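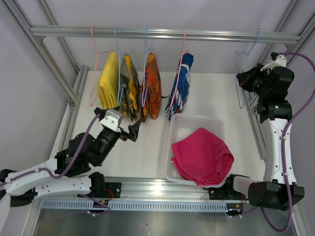 Fig. 1. Two-arm garment cell with hanging rail, hangers and plastic basket.

Unit 5: Budgeting for a Small Cell

Handout, revised June 16, 2021

Most first budgets list the arms and stop there. Go through Fig. 1 and price the rest: aluminum frame, front track, cable channel, mounting plates, cable clips. Then price what the arms handle. Garments, wire hangers and a basket are cheap, but they wear out and belong on a yearly line.

Use the Grestau price sheet for class work. Clips are sold in bags of 34. Aluminum profile is $89 per length, cut to size, and shipping is extra. Do not mix Grestau and Prallum profile in one frame. The slots differ.

Lead times: order grippers first. Prallum quotes five weeks. Anything ordered after March may land in the next budget year, so check with purchasing.

Spares: one gripper and one full cable set per cell. Enter these under equipment. Hangers go under supplies, code 242.

Homework: draft a one-page budget for the Flunine cell. Show shipping on its own line.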